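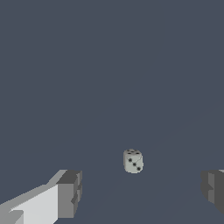
Figure 4. Rendered view past the open fingers to the die, as used in the planning runs.

4. Planning the purchase

4.1 Why we simulated before asking for prices

The teaching laboratory at Whitfield had money for one arm, one gripper and the parts needed to make them useful, and it had to spend that money inside a single budget year. We found this a very good problem to have, and also a slightly frightening one. An arm bought in the wrong size will sit on its bench for a decade. A gripper can be swapped, but the swap tends to come out of the consumables line, and the consumables line is what pays for everything students break.

So before writing to any supplier we built the task in Nonard, our in-house simulator, and ran it with a generic arm model. The task is small on purpose. A die lies on a plain surface and the arm has to reach it, close on it and lift it. Anyone who has taught a first course will know why we like a die (cheap, familiar, and its pose can be read from the pips if the camera is good enough). The fingers in Figure 4 are opened to a good deal more than the width of the die, and it was this view that started the first useful argument of the project. Wanda Sorensen held that we were about to pay for stroke we would hardly ever need. Wim De Haan wanted the stroke for the second-year projects, which use larger parts. Both were right about their own course, and the wish list had so far been written by people thinking of one course at a time.

We ran 84 trials in all, changing the start pose of the arm, the place of the die and the camera position. We make no claim that a simulated grasp predicts a real one closely. What the trials gave us was a list of questions with a cost attached to each, and we were delighted by how quickly that list grew. Reach, for example, had been a single row in the first spreadsheet. By the end of the first week it had become three: reach with the hand pointing straight down, reach with the hand tilted, and clearance around the elbow.

The straight-down case turned out to matter most for the budget. Nearly all of our exercises bring the hand in vertically, over the part, with the wrist above it and the rest of the arm folded up behind. In that posture a good share of the arm's stated reach goes into the fold. We had been reading reach off the front page of supplier leaflets as though it were usable bench width, and our first bench layout was too generous as a result.

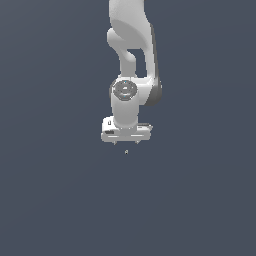
4.2 Costs that the first quotation leaves out

Two suppliers, Bandari and Orko, were asked to quote for the same written task. Both replied promptly and both quotations were clear. Neither was complete, and we don't hold that against them, as our own request wasn't complete either. It named the arm, the gripper and the controller. It left out the mounting plate, the guarding, the spare fingertips, the camera bracket and the cable run, and it said nothing at all of staff time.

We added these by hand, and together they came to over 30 per cent of the price of the arm. Spare fingertips were the pleasant surprise, costing far less than we had feared. Guarding went the other way. The bench we had in mind stands beside a walkway, and moving the bench was cheaper than fencing it, so a line for two days of electrical work went in and the fencing line came out. We'd encourage any group in our position to draw the walkway on the plan before drawing the robot.

Staff time deserves its own row in every such budget. Booker Greenberg kept a log of the hours spent on the simulated task and used it as the base for the commissioning estimate, with 20 per cent added for things that only go wrong on real hardware. The sum looked large on paper. It was also the first number in the whole exercise that everybody in the department believed, and it got the plan through its first reading.

Service contracts were compared over the same period for both suppliers. We left the extended warranty out of the main table and put it in a separate line, where the head of department could strike it without disturbing the totals. She didn't strike it.

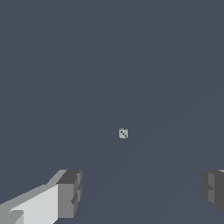 Cameras were the item we came closest to getting wrong. The first draft of the budget had one camera near the hand and nothing else, on the grounds that a close view is what a student needs when lining up a grasp. We still think so, up to a point. But a close view has its own habits, and the renders made them easy to discuss round a table. The left finger fills the lower corner with a big bright face while only a narrow, darker part of the right one shows, so a student judging the gap by eye has much better evidence on one side than on the other. The cube itself takes up a tiny part of the picture. That is a question of lens and bracket, and both can be bought for very little if they are asked for at the start. We moved the bracket from "standard" to "adjustable" and added a second camera, set back far enough to take in the arm and hand together.

The second camera pays for itself in teaching. When a reach fails, the cause is as likely to be at the elbow as at the fingertips, and a class that can see the whole posture will find it much sooner. It also lets us write the exercise sheets around one fixed view, and those sheets can then stay the same if the hand or the near camera is replaced later on. Lighting came out of this discussion as well. We had nothing set aside for it, and now there is a modest sum for two diffuse lamps and a matt bench covering.
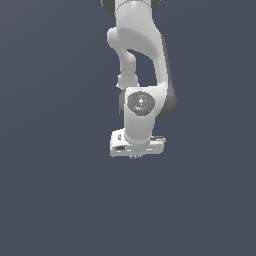
Wendell Ridgeway, reading a draft of this section, objected that we had planned the purchase around a task we already knew how to do, and asked what would be left in the budget when the courses changed. It is a fair objection and we changed the plan because of it. The controller is now specified with spare inputs, the mounting plate has a second bolt pattern, and a small reserve is held over to March, by which time the first group of students will have used the cell and will have opinions of their own.

4.3 The order of spending

We placed the items in the order in which a delay would hurt. Electrical work and the bench come first, then the arm and controller, then the gripper, and the cameras and lamps last, when the real sight lines can be checked with the arm in place. Fitzgerald Holloway suggested holding back the gripper order until the arm had been accepted, which costs us a short wait and leaves the question of stroke open a little longer. Having watched that argument go back and forth for most of a term, we were very happy to agree. The full cost table, with the two quotations set side by side and our added rows marked, is given in Appendix B.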